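Holding foreign currency: common questions

Hanico customers can keep balances in several currencies alongside their main account. The answers below cover the points we are asked about most often.

What does it cost to open a currency balance?

Opening one is free. We charge when you convert money, and the rate and fee are both shown before you confirm.

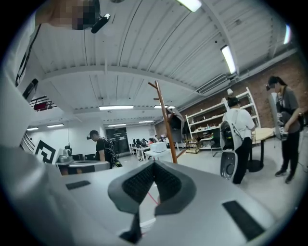
Why is your rate different from the one on the news?

News reports normally quote the mid-market rate, which sits halfway between the buying and selling prices. Ours includes a margin, and it's wider for currencies that are traded less.

Do I earn interest on a peso or real balance?

Only if the balance is held in a savings pot. The minimum is 400 in the currency you hold. Interest is paid monthly in that same currency, so a fall in the exchange rate can wipe out what you earned – and some of your original money as well.

Can I fix a rate in advance?

You can, for up to 92 days, through the Trestville branch or by phone. A deposit is taken when you book.

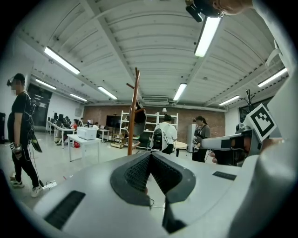
The deposit counts towards the final payment. If you cancel, we close the contract at the day's rate and any loss comes out of it.

When do conversions go through?

Requests made before 3 pm are handled the same working day. Later ones wait for the next, and public holidays in either country can add a further day.

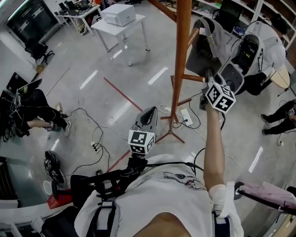 Amparo Olmedo asks whether a request sent at 2.55 pm still gets that day's rate. It does, provided you have pressed Confirm by 3 pm. The time on your receipt is the one we use.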